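November, 4:40 pm, Clullari sim bench

OK, so I finally sat down with the rules for what counts as a keepable run in the Closik scenes, and I'm writing them here before I forget what we agreed on. Ama Opoku went through the last batch of 200 with me and we tossed 27 of them, mostly for sloppy starts. That hurt! But almost all of it was stuff a decent checklist would catch.

What we settled on:

Fingers open and empty at the start. If there's anything between them at step zero, reset, don't "fix it later."

Look at the wrist view before you hit go. I'd been checking only the overhead one (guilty) and it tells you zip about where the hand is pointed.

If the wrist view is all wall and background, write that in the log line. It doesn't kill the run, but whoever labels it needs to know there was no object in sight at that point.

No swapping wall textures or the window halfway through a batch. Fandach did it on their set and the before/after numbers were useless.

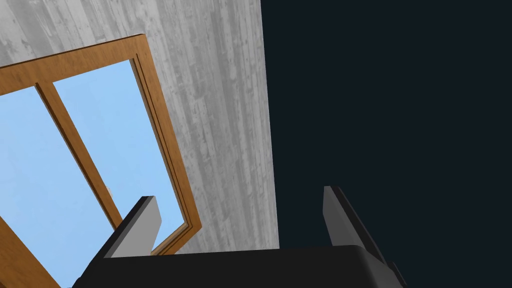
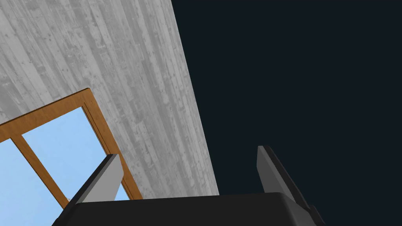
Wrist view, both with the gripper open and nothing in it. Window on the left, dark past the wall edge.

Ama wants a rule about the dark part too, something like a max share of the view that can be plain background. I'm not sold. How would we even pick the number? Parking it until I've talked to the Ekinci people, they've got a written standard for this and I'd much rather borrow one than make one up.

Also still open: the step limit. It's 500 in the config and the old readme has a different value, so go with the config for now. I'll fix the readme when I'm in there.

Next up, rerun the 27 with the checklist taped to the monitor, then 2 of us review them separately and compare notes after.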